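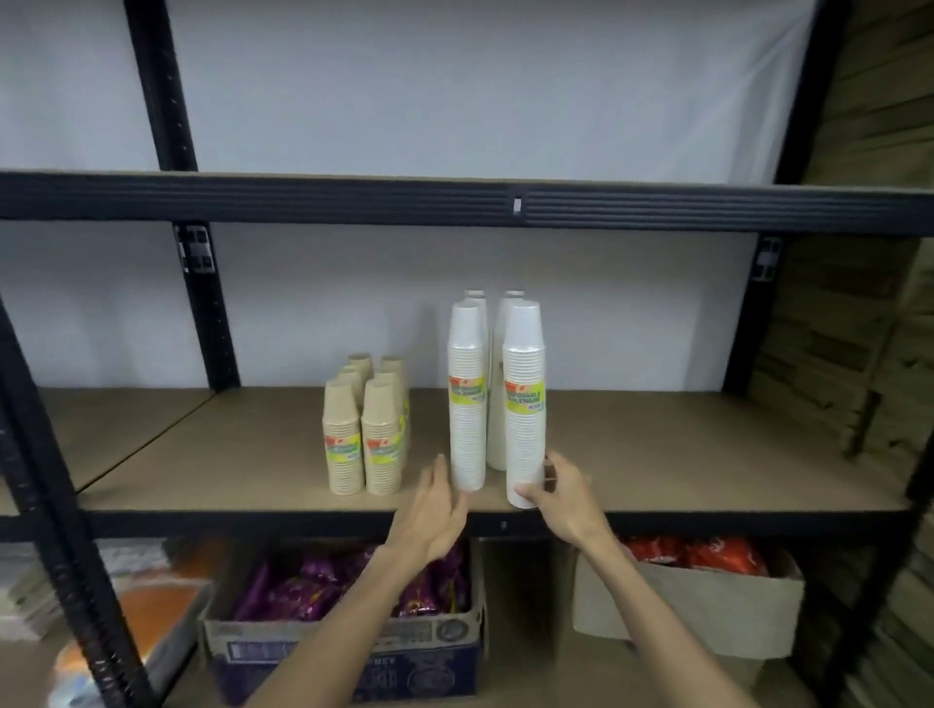
Reorder points fail most often in small shops with no planner. The usual method is to look at the stock, decide it seems low, and order. It works until the supplier is slow. Take a shelf of kraft-paper cups stacked in columns against the wall: the item doesn't spoil, it nests, demand for it is fairly steady, and shops still run out of it. Long thread on why, and on the small amount of arithmetic that fixes it.

First, definitions. Lead time is the interval between noticing you need stock and having that stock available to use. It includes the time the order sits in a draft. It includes the wait for the supplier's cutoff. It includes the delivery standing by the back door until somebody checks it in.

Most people enter the supplier's quoted transit time and stop there. If Khumalo quotes one week and you only place orders on Thursday, an item that crosses its threshold on Friday has a real lead time of almost two weeks. The quote is correct. The input is wrong.

Second, lead time demand. This is how much you use during the real lead time. It is an average, so in a large share of cycles you will use more than that. If the reorder point equals lead time demand with nothing added, you have designed a system that runs out regularly.

The gap between the reorder point and lead time demand is safety stock. Worked example from Rustov, a two-counter coffee shop I did the numbers for: lead time demand for the medium cup was 59 sleeves. The reorder point in their sheet was 66. Safety stock is therefore seven sleeves.

Is seven enough? It can't be answered from those figures. You need the spread. Seven sleeves is generous if usage hardly moves from week to week, and close to nothing if one catering order can take ten.

The owner had picked 66 because it was a bit more than 59. I see this a lot. The margin gets set by feel, then written into a spreadsheet, and after a few months everybody treats it as if it had been calculated.

Third, the spread. You don't need software. Write down usage for each lead time period, going back as far as the records are reliable. Sort the list. Set the reorder point near the top of it, ignoring any entry you can explain and know will not repeat. For a small shop this performs about as well as the formula with the square root in it, and it can be checked by a person with a pencil.

The formula assumes demand is roughly normal and that lead time and demand vary independently. Neither holds well in December. Everyone's demand goes up, the distributor's trucks fill, and lead time stretches in the same weeks that usage peaks. The two errors add.

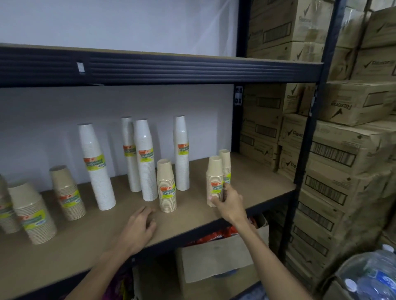
So a single reorder point for the whole year is a compromise. Two are better: one for normal months and one for the peak, with a calendar reminder to switch. The reminder needs to fire one full lead time before the peak begins. Firing it on the first busy day is the same as not having it.

Fourth, order quantity. People mix this up with the reorder point constantly. The reorder point says when. The order quantity says how much. Raising the quantity makes stockouts less frequent per year, as you pass through the low part of the cycle fewer times, but it does nothing for the odds of a stockout in any given cycle.

Price breaks push the quantity up. Jisgate gives a better unit price on orders over 300 sleeves. Whether to take it depends on how long that stock will sit and what else the space and cash could be doing. For a plain cup, fine. For a printed cup with a logo that is under review, no.

A related cost that stays off the invoice is access. Past a certain volume the overflow goes to a second location, and stock in a second location gets missed in counts. I have seen a shop pay for an expedited delivery of something it already had in the basement. The discount on the large order was smaller than the freight.

Fifth, stock position. The number you compare to the reorder point is on hand plus on order, minus anything already promised. Using on hand alone causes double orders: the shelf looks low, the first order is in transit, and a second person places another one.

The fix is a written list of open orders in one place. Lirko does this and so do plenty of other packages, but a clipboard is adequate if everyone who orders uses it. The failure I find is almost always one person who orders by phone and updates nothing.

Sixth, substitutes. If the small and medium cups take the same lid, the lid's demand is the sum of both, and its reorder point should be set from the combined history. Setting it from each size separately and adding the two buffers gives you too much stock, because the highs in one size partly cancel the lows in the other.

The reverse case is worse. When mediums run out, customers are served in larges. Your records then show low medium demand and high large demand for that period. Feed that into next quarter's reorder points and you under-order mediums again. Mark stockout periods in the history and leave them out.

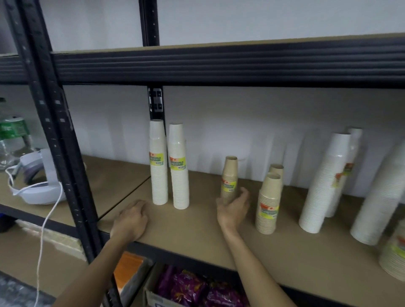
Tuấn Triệu replied that leaving those periods out biases the estimate low, as the stockouts tend to fall in the busiest weeks, and that it's better to estimate the lost demand from the days before the item ran out.

Correct, and I should have put it that way. If you have daily figures, take the rate up to the day of the stockout and extend it across the period. If you only have weekly figures, leave the period out and push the buffer up to compensate. Do the same with the substitute item in the other direction, or its demand stays inflated.

Seventh, the two-bin method. For cheap, steady items it replaces all of the above except the sizing. Keep the reorder quantity physically separate, with a card on it. When the main stock is empty, open the reserve and order. The reserve equals lead time demand plus safety stock.

Its one weakness is that the card has to reach whoever orders. If it goes in an apron pocket, the reserve gets used up and the shop learns about it at 7 a.m. A hook beside the phone works. So does a photo of the card sent to the person ordering.

Last item, review frequency. Check reorder points when the supplier changes, when the ordering day changes, or when the menu changes. Rustov moved its ordering day and left the sheet alone, so a buffer of seven that had been thin became useless. We reset the medium cup from the sorted list, and the lids are next.

Guadalupe Arellano
December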